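Traffic and License Desk

Refusal hearings: what the January rule change means for your deadline

Clients who decline a breath test now have less time to act than they did last year. The revised hearing rules took effect in January, and the first group of cases handled under them has reached decision. This item covers the request deadline, the scope of the hearing, and the records to ask for. It does not cover the criminal charge, which runs on its own track in a different court.

1. The two cases are separate

A refusal starts an administrative case against the driver's license. The criminal case, if one is filed, is heard by a judge and has its own dates. A dismissal in one does not end the other. Clients often assume that a court date printed on the citation also covers the license. It does not, and the hearing must be requested in writing.

2. The deadline

The request must be received within 20 days of the date on the notice of suspension. The earlier rule counted from the date of mailing. The new rule counts from the date printed on the notice, including weekends and holidays. If the last day falls on a Sunday or a holiday, the period runs to the next business day.

Received means received. A postmark is no longer enough. Requests may be filed by hand, by fax, or through the online portal. Keep the portal confirmation page, with the time stamp, in the client file. Laurier Gauthier had one request rejected because the portal session timed out after the form was completed but before the confirmation number was issued. The request was accepted on review, but only after the temporary permit had run out, and the client went without driving for 6 days.

3. What the hearing officer decides

The scope is narrow. The officer may consider whether there were grounds for the stop, whether there was probable cause for the arrest, whether the driver was told of the consequences of refusing, and whether the driver did in fact refuse. Hardship is not an issue at this stage. Testimony on employment, child care, or medical travel will be heard politely and given no weight. Save it for the restricted license application.
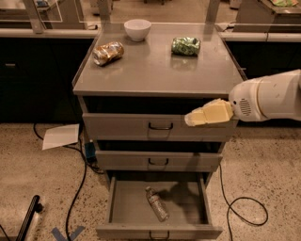 The third question, the warning, is where most contested cases are now decided. The warning form was reissued with the new rules and the text on the reverse side was changed. Some officers are still using the old stock. The old form states the former suspension period, and a driver who was read the old form was given wrong information about the consequences. Check the revision code in the lower left corner of the form before doing anything else.

Isla Moncrieff raised this point in the Yeo matter. The hearing officer found that the old form did not meet the rule and set the suspension aside. In the Homwood matter, argued by Torquil Halliday, a different officer found the error harmless on the ground that the driver had refused before the form was read. Both decisions are short and neither is binding on other officers. Read them together. The order of events at the roadside matters more than it used to, and it is worth building a timeline from the dispatch log before the hearing.

4. Records to request

Ask for the records at the same time as the hearing. Under the new rules a later request does not extend the hearing date. The basic set is as follows.

Sworn report of the arresting officer
Warning form, both sides
Dispatch log for the stop
Body and dash recordings, if any
Maintenance record for the testing device

The maintenance record may look out of place in a refusal case. It is useful where the driver says that a sample was attempted and the device did not accept it. A failed attempt entered as a refusal can be answered on the fourth question.

5. Subpoenas

An officer who submits a sworn report does not have to appear unless subpoenaed. The subpoena form is 553, and it must be served at least five business days before the hearing. If the officer is properly served and does not appear, move to strike the report on the record. Do not wait for the hearing officer to raise it.

Questions on sections 2 and 4 go to Shazia Shaikh. Questions on subpoenas go to Ruairi Dow, extension 59. The next item in this series will deal with restricted licenses and ignition interlock terms.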